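Objet : Re: [rangement] Plateau plat ou panier pour les microfibres ?
De : Aníbal Betancur
À : liste rangement-ateliers

Bonjour,

Je réponds dans l'ordre des questions.

> Nous avons repris le poste de tri selon ta note de septembre : deux
> paniers tressés, un plateau plastique, une table blanche. Deux points
> restent flous. Les microfibres vont-elles dans un panier ou sur le
> plateau ? Et le panier Szabo, plus large, peut-il recevoir du textile ?
> Chez nous les serviettes finissent en boule au fond et les coutures
> s'accrochent au tressage.

1. Microfibres

Sur le plateau, pliées. Le tressage accroche les bouclettes et les ourlets, surtout avec les serviettes Gavico à 400 g/m². Je plie en trois dans la longueur, puis je rabats jusqu'à obtenir un rouleau rectangulaire compact, ourlets vers l'intérieur si possible. Sur la table de Skuvia, le plateau est vert pâle et la serviette gris foncé, ce qui donne un contraste suffisant pour repérer un pli mal fermé.
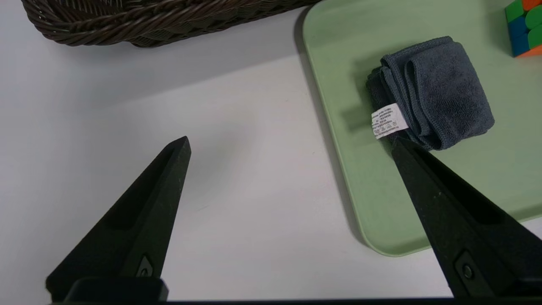
Le rouleau se pose à plat, sans dépasser du rebord. Une serviette qui déborde est reprise depuis le début : corriger le dernier pli seul décale les bords et l'épaisseur devient irrégulière. Pour les formats de 22 cm, deux plis suffisent.

2. Paniers

Le brun foncé reste affecté au divers : petits jouets, chaussettes dépareillées, étiquettes. Son bord roulé tient bien en main et ses parois retiennent ce qui roule. Le textile y est toléré s'il s'agit de pièces isolées en attente d'appariement.

Le panier orangé est plus large et moins profond. Je le réserve à la dînette, une pièce à la fois pendant le tri, puis vidage vers le bac définitif. Donc pas de textile dans le Szabo, pour répondre à la question. Son bord évasé laisse glisser tout ce qui est souple dès qu'on l'incline.

3. Disposition

Paniers au fond de la table, plateau devant, dans l'intervalle. La table est poussée dans l'angle des cloisons : rien ne tombe derrière, et le plateau reste accessible sans passer le bras au-dessus des paniers. 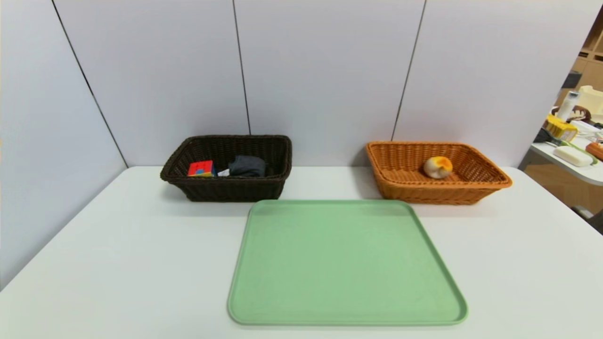

Disposition avec plateau vide. Panier brun : cube multicolore et divers. Panier orangé : petit pain rond.

> Autre question : faut-il étiqueter les paniers ?

Pas sur la face avant. Les étiquettes Tradel que j'avais essayées se décollent du tressage. Je préfère une étiquette à œillet, nouée sous le bord. Le plateau n'en a pas besoin.

Reste un point que je n'ai pas tranché, le nettoyage des paniers. La brosse souple convient pour le brun. Sur l'orangé, j'hésite à passer une éponge humide à cause de la finition. Si quelqu'un a un retour sur 7 ou 8 mois d'usage, je suis preneur, avec la référence du panier.

Cordialement,
Aníbal Betancur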